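Can a machine put my groceries away yet?

My sister-in-law Bezawit Seyoum has been telling me for 3 years that by the time I'm old there'll be something in my kitchen that unloads the dishwasher while I nap. I'm a lot closer to old than I was when she started, and I still do my own dishwasher, so this year I decided to go poking around the subject for myself. I've read a pile of articles (some good, most of them breathless), I've watched more clips of towels being folded very slowly than any grown woman should, and I've put the pictures I like best on this page.

My question going in was a simple one. Never mind backflips — can one of these things pick up the ketchup? I mean pick it up off a table that has other stuff on it, the way my table always does. 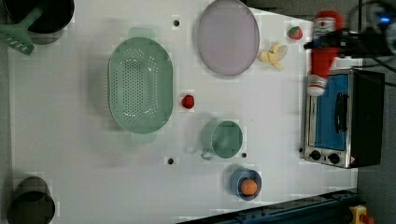
Colander, mug, plate, pots and a toaster oven, plus a bit of fruit. Swap the felt and plastic for the real thing and it's my counter on a Sunday night.
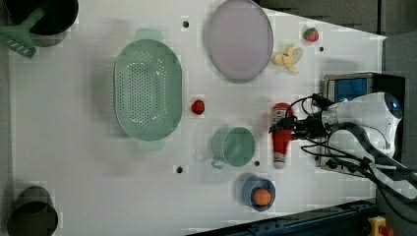 The gripper just over the red-and-white bottle. I like how much other stuff is out on the table with it!
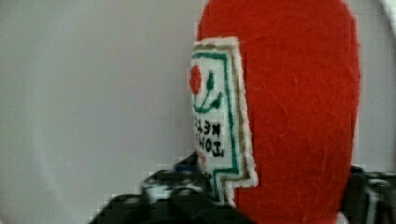 Red felt up close, with a finger on either side and the stitched label facing the lens.

So where does that leave those of us with actual chores? My honest feeling is somewhere between "wow" and "call me later." Picking up one soft thing is a job I'd now believe a machine could do most days. But think about what clearing a table really is. You scrape the plate, you notice the mug still has coffee in it, you work out that the sticky thing under the napkin is jam, and you do it all while somebody is asking you where their shoes are. That's a lot of little decisions, and I make them half asleep.

Berhanu Gashaw, my neighbor, ran the stockroom at Avell for years and sees it the other way around. He thinks shops will get there long before kitchens do, because a shelf stays where you put it and the boxes are all the same size. He'd hand over the restocking tomorrow. I asked him about returns, when everything comes back in the wrong bag with half the packaging gone, and he laughed and said okay, maybe not the returns.

As for price, I'd pay almost 3,000 dollars for something that did dishes and laundry and did them right. For dishes only, less. For ketchup only, I'll keep using my hand for now — but I'm watching! I'll add more pictures when I have them, and if you've seen a machine do a real chore in a real house, start to finish, please write and tell me which chore it was.

Contact | © 2020 Ullar Gallery Pages, all rights reserved | Back to top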